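Malteo 2 is a grasp planner with its own perception front end, sold as a node set that sits between a wrist camera and whatever joint controller you already run. I have had it on the small arm since January, replacing our in-house planner, and used it for tabletop pick-and-place on household objects.

## Installation

One container, one licence file, one YAML. The hand-eye calibration routine asks for 30 poses and rejects any in which the board is too oblique. It gives no hint as to which way to tilt, so expect to repeat some. The Paquette driver bridge worked first time. The Trutthorpe one needed the joint names remapped by hand, and the manual has them in the wrong order (section 4, second table).

## Perception

Segmentation is good on rigid objects and fair on cloth. A flat cloth is taken as the support plane without trouble. Heaped cloth is another matter: with default settings a fold taller than the `min_height` threshold becomes a candidate object, and the planner will offer a grasp on it. Raising the threshold removes the folds and also removes bottle caps. I settled on a per-region mask, which is supported but documented only in the changelog.

Dark fabric returns patchy depth. Malteo fills the holes by interpolation and marks them as low confidence, but the collision checker ignores that mark unless `strict_unknown` is set. Set it.

Motion blur is handled by dropping frames above a blur score. On fast approaches this starves the tracker, and the target pose goes stale just before the fingers close. Lowering the approach speed cures it. So does planning the last segment open loop, though I would not do that near crockery.

## Planning and control

Plans arrive quickly and are repeatable for the same seed. Mugs are grasped by the rim unless a handle preference is given. The Cartesian approach is smooth, and abort behaviour is sensible — the arm retreats along the path it came in on.

## Tooling

The replay viewer is the best part. Point cloud, candidate grasps and joint torques share one timeline, and a run can be re-planned offline with changed parameters. Log export is slow, and error 42 covers both a lost camera and an expired licence.

## Verdict

Recommended for rigid objects on a plain surface. For mixed scenes, allow time for tuning and keep the old planner installed. I'd like to see the mask option in the main manual and separate error codes before renewing.

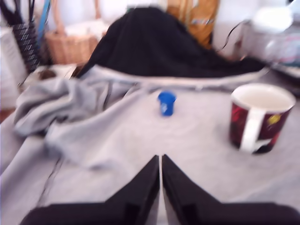
**Lesia Marchuk**
Controls engineer, Plunilby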